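Flumow Fitted Sheet, Queen

A plain-weave cotton sheet for everyday use. The elastic runs the full way around, so the corners stay put on mattresses up to 40 cm deep.

Colours: sage green, oat, charcoal
Thread count: 400
Care: warm wash, line dry in shade or tumble dry low. Do not bleach.
Price: $70 — matching pillowcases sold separately

Sage green is back in stock from February. Orders placed before 7 am on Tuesday ship the same day.
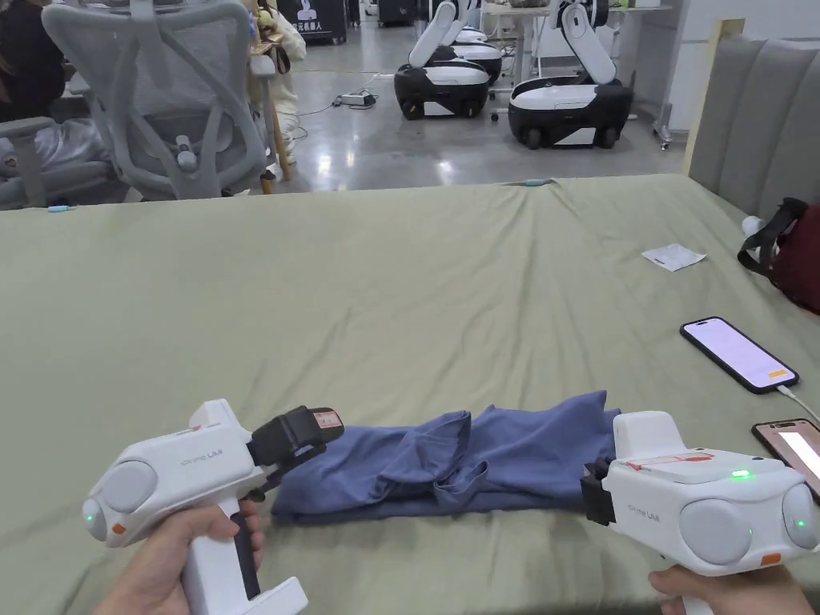
Sage green on a wide bed, with a folded blue-gray garment.

Returns accepted within 57 days, unwashed and in the original bag.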